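Last updated: November

Section 2. Setting Up the Mamo Looper and Recording Your First Loop

Welcome to the fun part! By the end of this section you'll have a loop going around and around, and if you're anything like me you'll forget to eat dinner. You don't need any music training — if you can tap your foot, you can do this.

Before you start, you'll want the Mamo, its power supply, one instrument cable for your guitar, keyboard or mic preamp, and a second cable (or a pair of headphones).

1. Turn the OUTPUT knob all the way down.
2. Plug your instrument into IN and your amp into OUT. Headphones go in the small jack on the left side.
3. Connect the power supply. The ring light glows amber while the Mamo wakes up, then turns white.
4. Play something at your normal volume and bring up INPUT until the meter just touches the top.
5. Raise OUTPUT slowly to a level you like.

CAUTION: Never plug a speaker output from an amp into IN. Use a line or headphone output.

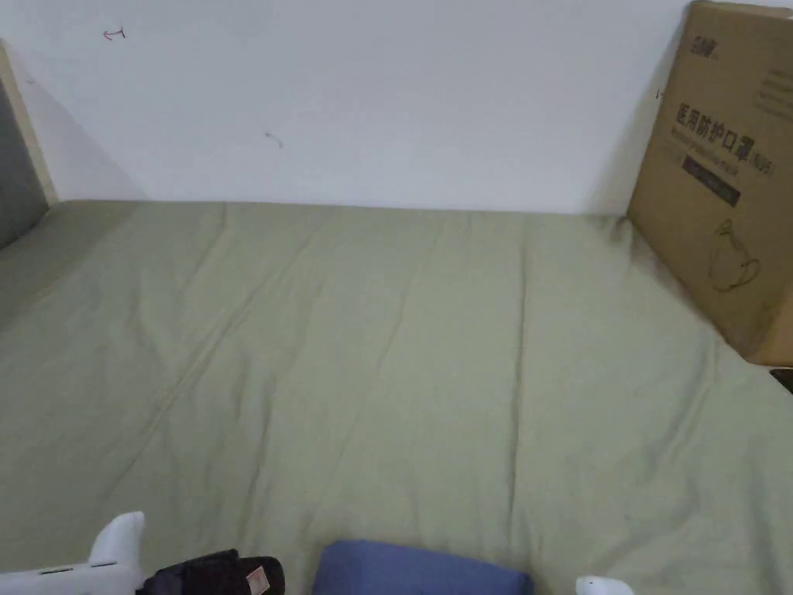
Urnley Cakovside

Now for a loop. Press the footswitch once and play on the beat, then press it again where the phrase should come back around. Your second press sets the length, so give it the same attention you give the first note. Two bars is plenty!

6. Let the loop play a few times and just listen.
7. Press once more to add a layer. There's room for over 40 layers, though I rarely go past five or six.
8. Hold the switch to undo the last layer. Hold again to bring it back.
9. Double-press to stop.

Note: The click is set to 52 beats per minute from the factory. It feels slow, and I love it for learning. Turn TEMPO to speed it up before you record.

Note: To save, press STORE and pick a slot. Loops stay put when the power is off. If the display reads E619, the slot is full — choose another and press STORE again.

CAUTION: Don't unplug the Mamo while the ring is blinking. Niviteck can't recover a loop lost during a save.

Once you can land that second press, try the same phrase with the click off. Section 3 covers reverse and half speed.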